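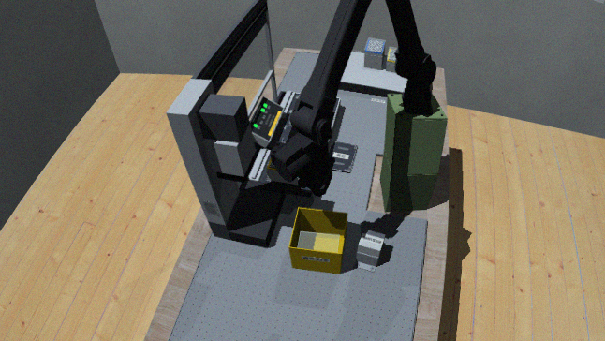 Triltton Stage 2, pre-shoot walkthrough
Checked 9 Feb 2024, before the Bivent interview series starts filming

What a great space this is turning into! We walked it end to end with the film crew's list in hand, and most of it passed first time. Floors got the longest look, because guests come in under bright lights and don't watch their feet. Plank flooring with narrow seams and scattered knots, like the boards on either side of that long workbench, is lovely on camera, but run a hand over the joints before anyone walks on in heels.

Exits and aisles
Both doors open fully: OK
Aisle to the makeup room clear: OK
Exit signs lit: one dim, swap the bulb

Lights and rigging
Safety cables on every hanging light: OK, and beautifully done
Total load under the 3,000 lb limit: OK
Sandbags on stands: 14 needed, all in place

Power
Cables taped across walkways: redo by the guest chairs, the tape is lifting
Breaker labels readable: OK (new since December, thank you Arancibia Electric!)

Audience seating
Limit of 100 posted at the door: OK
Riser bolts tight: back row left loose, tighten and recheck
Handrails firm: OK

Fire
Extinguisher tags current: OK
Grakthorpe backdrop flame certificate: not on file, ask again

Result: pass once the four open items are signed off. Really looking forward to the first taping!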